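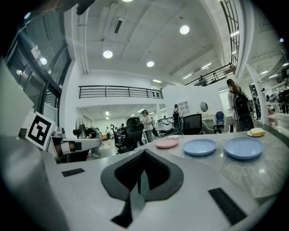
Ailsa Crichton
Founder and Head Baker, Prustach

Last updated: 27/06/2018

PRUSTACH TO OPEN SECOND BAKERY IN THE OLD BUCHANAN SHOE STORE

I've been told a press release should start with the big news, so I'm getting it out of the way: we signed the lease! Prustach is opening a second bakery, in the old Buchanan shoe store on Mill Street, and if all goes well we'll be selling bread there before the leaves turn.

If you've bought a loaf from us on a Saturday morning you know why. Our first shop on Canal Street is a lovely little place and it's also 600 square feet, counting the bathroom. The line goes out the door and past the dry cleaner (who has been very nice about it, and who gets a free cinnamon loaf every week for her trouble). We've been baking overnight in two shifts and cooling bread on top of the filing cabinet. It was time.

The new place is over 2,000 square feet. I walked through it the first time with Lachlan Dow, my business partner, and neither of us said a word until we got to the back. Then he paced out where the ovens would go, and I paced out where the ovens would really go, and we argued about it all the way home. We've settled on the north wall. He still brings it up.

What you'll find there when we open:

The whole bread list, including the seeded rye and the potato rolls, all day long and not just until ten. A proper coffee counter, run by Wilma Cowie, who ran the one at Salteda for years before she came over to us. Seats! There will be 16 of them, plus a long bench by the window that came with the building. Customers used to sit on it to try on their shoes, and we're having it sanded and keeping it right where it is.

We're also going to sell flour. People have asked for it ever since we opened, and until now I've been scooping it into paper sacks for anyone who caught me in a good mood. Mill Street will have all four kinds we bake with, in two-pound and five-pound bags, with a recipe card tucked in that I swear I've tested in my own kitchen with my own cranky oven.

Dougal Strachan is going to manage the new shop. Dougal started with us washing pans, moved up to shaping, and now makes a better baguette than I do. I asked him for a quote and got this: "I'm really happy about it. I grew up four blocks away and my mom bought all my school shoes in that building. She's already asked me twice if she gets a discount." (She does.)

We'll be hiring for the new location over the next couple of months. We need bakers, counter help and a delivery driver who doesn't mind the dark. You don't need experience for the counter jobs, and we'll train bakers who are willing to start on the early shift and stick with it. Everybody gets paid for their training, and everybody takes bread home. Stop by Canal Street and ask for an application, preferably after the morning rush.

A word about how we're paying for all this, as it's the thing our regulars ask me most. Part of it is a loan from the bank, part of it is savings, and part of it comes from our Bread Club. When we opened the club up last winter I hoped a few dozen people might join. As of this week there are 259 of you, every one paid up front for a year of loaves, and I can't tell you what that did for my nerves when I sat down across from the loan officer. Club members will be invited in for a free breakfast the morning before we open to the public. Watch your mailboxes, I'm sending real paper cards.

Nothing is changing on Canal Street. Same hours, same people, same crooked screen door. The birthday cakes will move over to Mill Street once the bigger mixer is in, and you can keep ordering them at either counter.

We don't have an opening date yet. The plumbing comes first, then the floor, then the ovens, and Ross Gillies, our contractor, has asked me very politely to quit naming dates to people at the farmers market. So I'll just say fall, and we'll post the day in both shop windows as soon as he lets me.

Reporters who'd like to talk or take a look around Mill Street are welcome. Ask for me or Lachlan at the Canal Street shop any afternoon after two, when the ovens are off and we can both hear. Wear shoes you don't care about. It's very dusty in there right now.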